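What the arm took off my desk, and what it put there

I have worked at Triltstead for long enough that people ask me where things are kept. We pack mixed boxes for shops: toys, bath goods, kitchen bits, small gifts. For most of that time the work was done by hand at long benches, and my part of it was the mixed box line, where no two boxes in a row are the same.

Last September the company started on robot arms. They bought the first one through a firm called Girosov and set up a corner upstairs to teach it. I was asked if I wanted to move up there for part of the week. I said yes, mostly because my shoulder was bad and the job was sitting down.

I have been meaning to write about it for a while. People I know outside work ask about it, and they tend to have one of two pictures in their heads. Either the place is empty and humming, or it's all a show for the investors. What I see most days is slower than either of those.

The work is teaching by repetition. Someone decides on a task, such as "put the soft thing in the bowl." We lay out a few objects, run the arm through the task, and save the run. Then we move the objects and do it again. A full set for one task is 134 runs. After that Huw Harries, who looks after the software end, trains on it overnight and we see in the morning what the arm makes of it.

The objects are chosen for how they behave when they're gripped. A sponge gives. A wooden bowl doesn't, and it has a rim that can get in the way on the approach. Toy fruit is an odd shape and has no flat side to speak of. These are close enough to our real stock that what the arm learns is some use downstairs, and cheap enough that nobody minds if one gets crushed.
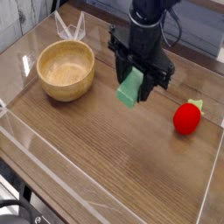 The sponge in the gripper, with the bowl and the strawberry on the table.

Sponges were harder than I expected. When you pick one up by hand you squeeze until it feels held and then stop, and you don't think about it. To teach that, you have to think about it. Rhiannon Morgan and I spent most of one week arguing over how far the fingers should close. She wanted a firm grip every time so nothing would drop. I thought a firm grip would be fine for a sponge and bad for half of what we sell. In the end we recorded both and labeled them separately, and the labeling alone took two afternoons.

The labeling is the part of the job I would not have guessed at. Every run gets watched back and marked as good, usable or bad, with a note if it's bad. I'm quick at it now. Cadi Price, who came up from the bench after me, is quicker. She gets through 15 in the time I do ten, and her notes are better than mine.

Downstairs has changed too, and I don't want to skip over that. The first arm went onto the single-item line in the spring. That line used to have four people on it and now it has two. No one was let go. Two people moved to returns, and one of them, Eluned Jenkins, did not want to go and said so at the meeting. She liked the bench. She liked who she stood next to. Returns pays the same, but it's in the Brisdale building, so she has a longer drive and eats lunch with people she barely knows. The company counts that as a good result, and on paper I suppose it is.

The two who stayed on the line have a different job from before. They used to pack. Now they fill trays, clear jams and check what the arm has done. The target for that line is 700 boxes a shift. It was lower when it was all hands. Their wrists are better and they're on their feet more, walking between stations. One of them told me the day goes slower because you're waiting for something to go wrong - when you're packing, you're just packing.

What I have noticed in myself is that I talk less. At the bench you could talk through a whole shift without slowing down. Upstairs I can't, or not while a run is going. I have to watch the gripper. By the end of the day my eyes are tired and the rest of me isn't, and I've started walking home the long way to even it up.

There is also the question of pay. When I moved up I was kept on my packing grade. Meinir Landeg has been taking this up for us, and she's been steady about it. Her case is simple: if the arm's skill comes out of our sessions, then our grade should say something about teaching. Management has agreed to look at it again. They agreed to look at it the last time as well, so I'm not planning anything around it.

I do like the work, for what it's worth. There is some satisfaction in laying the table out differently and seeing the arm cope. It's also strange to know exactly which bench a task is meant for, and who stands there now. I've told the people on the mixed box line what we're working on whenever they ask. Some of them ask every week and some never have.

Next on the list is soft packets, the kind with air in them. Huw thinks we'll need different fingers. Rhiannon and I have already started disagreeing about the grip.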